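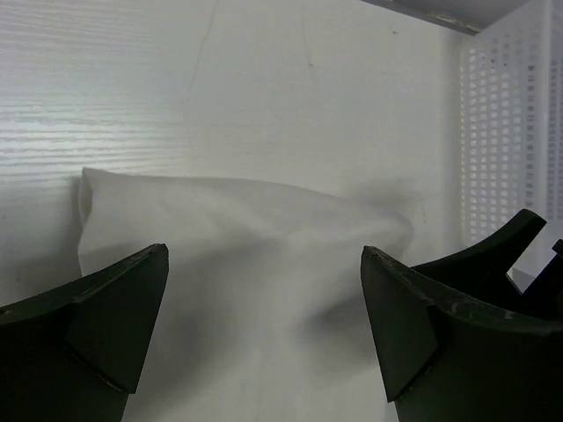 Kirsty Rakena wrote in to say that she had washed the same cotton pillowcases on cold for two years, that they looked fine to her, and would we please stop frightening people about laundry temperatures. Fair enough. We get a lot of mail like hers, and a lot from the other side, so the questions below are the ones that keep coming back. The answers are as plain as we can make them.

Does cold water get whites clean?

Usually, if they weren't very dirty to begin with. Cold does less well on body oil, which builds up slowly in pillowcases and collars. You may not notice until you put an old one next to a new one. "Looks fine to me" is a weak test, and so is the side-by-side photo on the detergent box.

Do I need a whitening booster?

Probably not. We bought Winine and Fullomar, the two our readers ask about most, and used each for a month on kitchen towels. Lena Górecki did the washing and Ward Bakker did the judging without being told which pile was which. He picked the plain detergent pile as the whitest, then changed his mind by the window. Make of that what you like. We stopped buying both.

Then why do my shirts look brighter after I use one?

Many laundry products contain optical brighteners. These are dyes that take in ultraviolet light and give back a bluish glow, so the fabric looks whiter in daylight. The dirt is a separate matter. A shirt can be bright and still smell like last week.

Is vinegar in the rinse worth it?

For whiteness, we doubt it. It may help a little with mineral residue if your water is hard. Never mix it with chlorine bleach, in the machine or anywhere else - the two together give off toxic gas.

What about baking soda and vinegar together?

They fizz, and then most of what you have left is salty water. Use one or the other.

Can I bleach anything white?

No. Chlorine bleach damages wool and silk, and it can turn spandex yellow. Read the care label, and if there isn't one, try oxygen bleach on an inside seam first. Keep oxygen bleach off wool and silk too unless the package says otherwise.

How much detergent should I use?

Less than the cap suggests, in most homes. The lines inside are hard to read and the seller has no reason to fix that. If towels come out stiff, cut the dose by a third for a few loads and see.

Does drying in the sun whiten cloth?

Somewhat, on cotton and linen. It's slow and it depends on the weather. It also costs nothing, so we're inclined to be kinder to it than to anything sold in a tub.

A reader says Mak tablets saved a yellowed tablecloth. Do you believe it?

Wing-sze Tu sent us a long letter on this and we believe she has a whiter tablecloth. She also soaked it overnight in hot water and washed it twice, so we can't say the tablets did it. Try the long soak alone first.

The Cunar site claims 100 percent stain removal. Is that possible?

Which stains, on which cloth, and how old? We wrote in June to ask. The reply was a coupon.

Will you test my favorite brand?

Maybe. There are over 278 requests in the inbox and one washing machine.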